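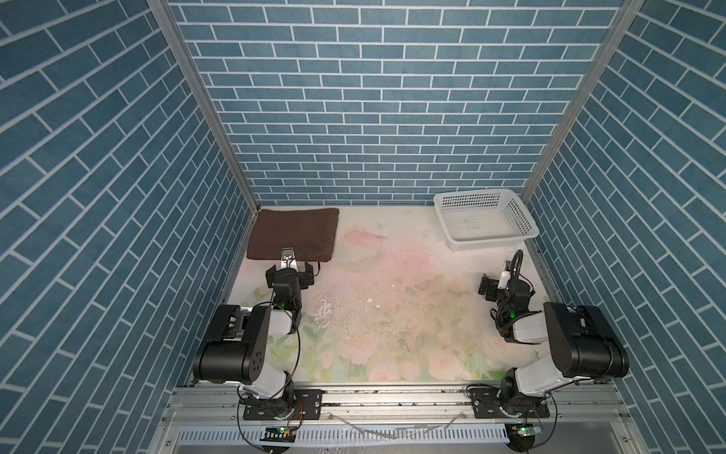

Looking after vinyl and printed floor coverings at home

Household Advice Service, Dastdale
Last revised 2021-09-22

Printed vinyl, adhesive floor film and similar soft coverings are found in a great many kitchens, utility rooms and home workshops in the district. They are inexpensive, easy to lay and available in patterns to suit most tastes. They are also thinner than most householders suppose, and a good part of the correspondence received by the Service concerns damage that began with an unsuitable cleaner or a wet mop. The advice on this page applies to sheet vinyl, vinyl tiles and self-adhesive film. It does not apply to linoleum, cork or sealed timber, for which separate leaflets are available.

Daily and weekly care

Grit is the chief cause of wear. Sweep with a soft brush or use a vacuum cleaner with the rotating bar switched off. A stiff yard broom should be kept for the yard. Doormats are recommended on both sides of any outside door, but mats with a rubber backing should not be left on vinyl, as the rubber can cause a yellow stain that no cleaner will remove. Choose a woven or felt backing.

For washing, use warm water with a small quantity of washing-up liquid. One teaspoon to a full bucket is sufficient. Wring the mop well, work from the far corner towards the door, and go over the floor a second time with clean water. Soap left to dry on the surface attracts dirt and accounts for the dull, greyish look that is often taken for wear.

Adhesive film requires still less water. A damp cloth is enough, and the joins should be dried by hand.

Products to avoid

Do not use scouring powder, wire wool, undiluted bleach, white spirit or nail varnish remover. Steam cleaners are not suitable for any covering held down by adhesive – the heat softens the glue and the edges lift some weeks later. Wax polish intended for timber will make vinyl slippery and should not be used on it.

Marks and stains

Black heel marks will generally respond to a clean pencil eraser or a dry cloth rubbed firmly. Crayon may be lifted with a little cooking oil, followed by soapy water. Tea, coffee and fruit juice should be wiped up at once; where a tint remains, apply a paste of bicarbonate of soda and water, leave it for 19 minutes and rinse. Try the paste first in a place that is not seen, particularly on pale patterns, where the printed layer may lie close to the surface.

Candle wax and chewing gum should be hardened with ice cubes in a plastic bag and eased away with the edge of a plastic spatula. Metal scrapers are not advised.

Worn and lifting patches

Once the top layer has begun to flake, cleaning will not restore it, and continued scrubbing enlarges the damaged area. Trim loose edges with a sharp knife and keep water away from them until a repair can be made.

Where an offcut has been kept, a patch may be let in as follows.

Lay the offcut over the damaged area and match the pattern.
Fix it with masking tape and cut through both layers together, using a steel rule.
Lift out the damaged piece and scrape the old adhesive from the floor beneath.
Spread fresh adhesive thinly, press in the patch and wipe the joins.
Place a board over the repair, weight it with books and leave it for 3 days.

Small nicks may be filled with a clear vinyl repair compound. The Service has used Grira seam filler in its demonstration kitchen since April with satisfactory results, although other makes will do the work equally well. Householders who have mislaid their offcut may apply to Funell, the flooring merchant in the market square, which holds discontinued patterns and will cut pieces from 150 mm square.

Before laying a new covering

The floor beneath must be dry, level and free of dust. Any ridge or nail head will show through film within months. Allow the roll to lie in the room overnight before cutting, and label the leftover pieces with the room and pattern number. Store them rolled with the printed side outwards.

Homes built before the 1980s may have old tiles or backing containing asbestos. These should not be sanded, scraped or broken up. Leave them undisturbed and seek advice from the council.

Further leaflets

The Service holds 1,030 leaflets on household matters, which may be consulted at the Gál Reading Room during library hours. Leaflets on limescale, grouting and the care of worktops are also available by post on receipt of a stamped addressed envelope.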